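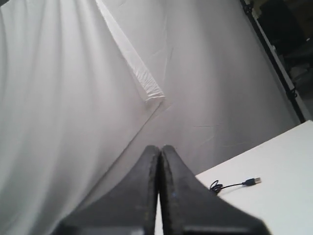 白い布のしわの取り方について

投稿者:ファティマ・マシレラ
はじめまして。日本語がまだ上手ではありませんので、変な文があったらすみません。
部屋の仕切りに、白い布を上からかけています。左のほうに縦のひだが出て、右のほうは平らですが、細い折り線が残ります。上のところは布が折れて、端がくしゃくしゃになります。となりに白いテーブルがありますから、できれば全部すっきり白く見せたいです。布はPrarsideという店で買いました。綿60%と書いてありました。アイロンのほかに良い方法がありますか。

投稿者:Latar
吊るしたまま霧吹きをして、一晩置くだけでいいと思います。うちは月曜の夜にやって、朝にはほとんど取れていました。

投稿者:joubert80
霧吹きだけでは折り線は消えませんよ。買ったときの畳みじわは強いです。一度洗って、脱水を短くして、すぐ干すのが確実です。

投稿者:Latar
洗うと縮みませんか。綿が入っていますし。丈が足りなくなったら困るでしょう。

投稿者:joubert80
縮みは布によります。心配なら当て布をして中温のアイロンで。上の折れたところは、先にほどいてから留め直してください。

投稿者:Rarer
縦のひだは残しておいてもいいのでは? 私は自然で好きです。全部平らだと紙みたいに見えます。

投稿者:ファティマ・マシレラ
皆様、ご返事をありがとうございます。Rarerさん、ひだは私も少し好きですが、折り線は気になります。洗うのは丈が心配ですので、今夜は霧吹きを試してみます。クリップは、今12センチごとに留めていますが、もっと細かくしたほうがいいですか。

投稿者:Rarer
9センチくらいでどうでしょう。上の端を軽く引っぱりながら留めると、たるみにくいです。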